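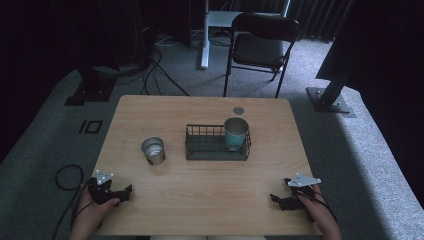
Chapter 6
Administrative Enforcement of Municipal Parking and Curb Regulations

6.1 Introduction

Most municipal penalties in the United States are imposed outside the criminal courts. A person who leaves a vehicle at a hydrant, stores a dumpster in a travel lane, or runs a loading operation without a curb permit is usually answerable to an administrative tribunal. The tribunal applies a civil standard of proof and may order payment of money. It may not order confinement. This chapter describes how such systems are organized, how notices are served and contested, and how unpaid judgments are collected.

The chapter assumes that the reader has completed the material on delegation of authority in Chapter 2. The terms "citation," "notice of violation," and "summons" are used differently from one city to another. In this text, "notice" means the document that starts a case, whatever the local form is called.

6.2 Sources of Authority

A city has no inherent power to impose fines. The power comes from the state constitution, a general statute, or a home rule charter. The enabling provision usually fixes a maximum penalty and may specify the body that hears contested cases. An ordinance that exceeds the maximum is void to the extent of the excess, and in some states void altogether.

Within the enabling provision, the city council defines the violation and either sets the penalty or authorizes an agency to publish a schedule. Schedules adopted by an agency are rules and must go through the notice and comment procedure that applies to other local rules. Failure to follow that procedure is a common ground for challenge and is treated in Section 6.7.

6.3 The Notice

A valid notice identifies the vehicle or premises, the provision violated, the place, date, and time of the violation, the penalty, and the method of response. Errors fall into two classes. An error in a required element is grounds for dismissal if raised in time. An error in any other element may be corrected at the hearing. The two classes are set by ordinance, and the dividing line is often litigated. A misdescribed vehicle color, for instance, is a required-element error in some cities and a harmless one in others.

Service is made by fixing the notice to the vehicle, by delivery to the operator, or by mail to the registered owner. Service on the vehicle is treated as service on the owner. Where a vehicle is registered to a corporation or a limited liability company, the entity is the respondent. Its officers and members are not personally liable unless a statute says so or a court disregards the entity.

6.4 Response and Default

The respondent may pay, request a hearing, or do nothing. Under the model ordinance reproduced in Appendix B, the response period is 30 days from service. A respondent who does nothing within that period is in default, and a late charge is added. A default judgment may be entered after a second period of 30 days, provided that a warning has been mailed to the address on the registration.

Default judgments make up a large share of the caseload in any high-volume system. They may be reopened for good cause. Courts have generally accepted defective mailing, prior sale of the vehicle, and theft as good cause. They have generally rejected mistake about the law and neglect by an employee.

6.5 Case Study: The Nuttall Curb Ordinance

The city of Nuttall adopted a commercial curb ordinance in August, replacing a flat penalty with a graduated one. The first violation carried a penalty of 100 dollars, and each later violation by the same registered owner carried a higher amount. Two delivery firms, Skorkeck and Surkano, used the same garage and shared drivers but held separate registrations.

Hearing officer Chiyo Oda was asked to decide whether violations by the two fleets should be combined. She held that they should not. The ordinance counted violations by registered owner, and the city had offered no evidence of common ownership beyond the shared garage. The decision, Matter of Pritumgate Garage, left open whether the council could define "owner" to include affiliated entities. The council amended the definition at its next session. The amended text appears in the exercises at the end of this chapter and should be compared with the original before reading Section 6.6.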